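Home | Courses | Shop Calendar | Handouts | Contact
Print this page | E-mail this page

Mema Workshop, Plimville
Building a Pair of Hand-Held Grippers
Handout 4: Wiring check, marker cubes and first two-handed trials

Notes by Octavio Echeverri

This handout follows on from the jaw assembly in Handout 3. By now you should have two finished grippers with jaws that open and close without rubbing. If one of yours still rubs, fix it before you go any further. The usual cause is the long pivot screw being too tight. Back it off a quarter turn and try again.

The grippers are for recording how a person moves things with two hands, so that the little Navano arm can later be driven through the same motions. You hold one in each hand and do the job yourself. The position of each gripper comes from the marker cube on top, and the opening of the jaws comes from the sensor in the handle. There are no motors in the hand-held units.

What to bring

- Both grippers, with jaws fitted
- Two printed cubes, white, with the marker sheets cut but not glued
- Your wiring bundle from Handout 2
- A small screwdriver and side cutters
- Glue stick (not liquid glue, which wrinkles the paper)
- A laptop with the Koivisto reader installed

The reader is the small program we use to turn marker positions into numbers. It is on the shop drive. Get it installed before you arrive, because the shop network is slow in the evening when everyone is on it.

1. Wiring check

Lay out each gripper with the handle toward you. The cable comes out at the base of the handle and should have enough slack that you can turn your wrist fully both ways. Try it now. If the cable pulls tight at the end of the turn, open the strain relief and feed more through.

Plug in one gripper only. Open and close the jaws slowly and watch the number in the reader. Fully closed should read close to 0 and fully open should read 2,955. If your open number is lower than that, the magnet is sitting off center in its cup. Loosen the cup, push the magnet flat and tighten it again. Do not try to correct it in the software. Stelios Manolakis did that on the first pair we built, and the readings drifted every time the handle was knocked.

Repeat with the second gripper. Then plug in both and make sure the left one shows up as left. If they are swapped, swap the plugs at the hub and put a piece of tape on the left cable.

2. Gluing the markers

Every face of a cube gets a different marker. The number is printed in pencil gray on the back of each square. Left cube uses the first sheet and right cube uses the second sheet. Mixing the sheets is the most common mistake in this session. The reader will still run, but the grippers will seem to jump from one hand to the other.

Leave a white border on all sides of the pattern. The reader finds the marker by its black edge against the white, so a marker trimmed right to the black will drop out when the light is poor. Rub each square down with the side of a pen and check the corners.

Glossy paper or clear tape over the top will cause trouble under the ceiling lights. Use plain matte paper and leave it bare. It gets dirty after a few weeks, and then you print another set.

3. Mounting the cubes

The cube sits on top of the gripper on the short post. Push it down until it stops and tighten the set screw. It must not turn at all. Hold the gripper and twist the cube with two fingers. If there is any play, wrap one layer of paper tape around the post and refit.

After mounting, run the offset routine in the reader. It asks you to hold the jaw tips on one spot on the table and tilt the handle in a slow circle. It collects 400 readings and then gives an error figure. Write that figure in your notebook. If you take the cube off later for any reason, you have to run the routine again.

4. Setting up the table

Any flat table with a plain top will do. We use the square blue-gray one by the railing. Clear the near half. You can leave a few things on the far half as fixed background, and it helps the reader's camera view to have something there that stays put, but do not move them during a run.

Set the chair back out of the way. You can stand or sit, whichever lets your elbows move freely. Keep cables off the front edge of the table where your forearms will be.

5. First trial: holding one part with both grippers

Start with a small light part. The white cylinder from the parts tray is fine. Stand it in the middle of the near half of the table and bring the grippers in slowly from both sides. The right gripper takes hold of it first. The left comes in after and presses against it lightly. Both cubes should stay in view the whole time, with at least one face of each turned up toward the camera.
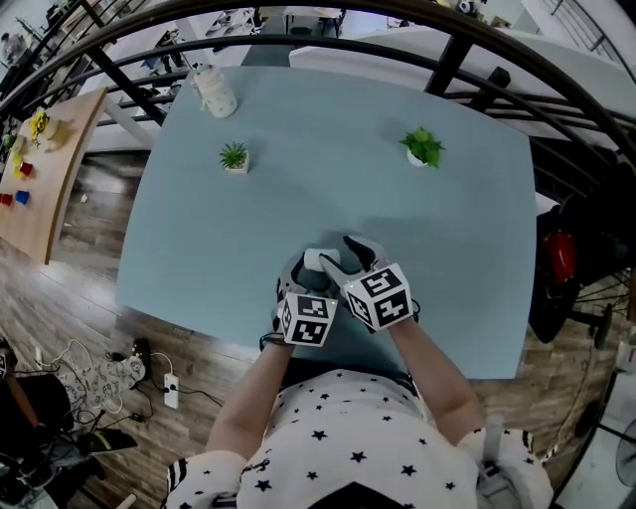
6. Passing the part from hand to hand

Once you can hold the part steady with both grippers, try a handover. Hold with the right, bring in the left, close the left, wait, then open the right. The wait matters. When the recording is played back on the arm, it needs a short period where both sets of jaws are closed, or the part gets dropped. Count to two under your breath.

Go slower than feels natural. People with steady hands tend to rush this, and the reader loses a marker when the wrist turns quickly. If you see a gap in the trace, throw the run out and do it over. Patching gaps by hand takes longer than repeating the run.

Set yourself a target of 100 clean handovers over the next two sessions. Save them in a folder with your initials. The runs from everyone in the group will be pooled in August, when we do the playback on the Navano arm.

7. Common faults

Jaw number flickers while the gripper is held still
Loose plug at the hub, or a broken strand at the base of the handle. Wiggle the cable at each end to find out which.

One cube disappears when the hands come close together
One gripper is blocking the other. Lower the elbow on that side so the cube tips back a little. If it still happens, raise the camera.

Position is correct but the tilt is wrong
A marker is glued on rotated. Compare with the drawing on the bench. The small corner dot in the margin goes to the upper left on every face.

Part slips out of the jaws
Check the rubber on the inside of the tips. The thin sheet wears smooth. Replacement strips are in the drawer marked Mema, second from the top. Cut them slightly long and trim after gluing.

Reader stops after a few minutes
The log is full. It holds up to 200 runs and then quits without a message. Move the old runs to your folder and restart.

8. Before you leave

Unplug at the hub first and then coil each cable loosely. Tight coils break the strands near the handle, and we have already replaced several. Store the grippers on their sides with the jaws open. Do not stand them on the cubes.

Write in your notebook: open and closed readings for each gripper, the offset error for each cube, and the number of good runs. Bring the notebook next time. Handout 5 covers trimming the recordings and starts from those figures.

Questions about the wiring go to Stelios. Questions about the reader go to me, preferably with the log file attached - it is very hard to tell what went wrong from a description alone.

Print this page | E-mail this page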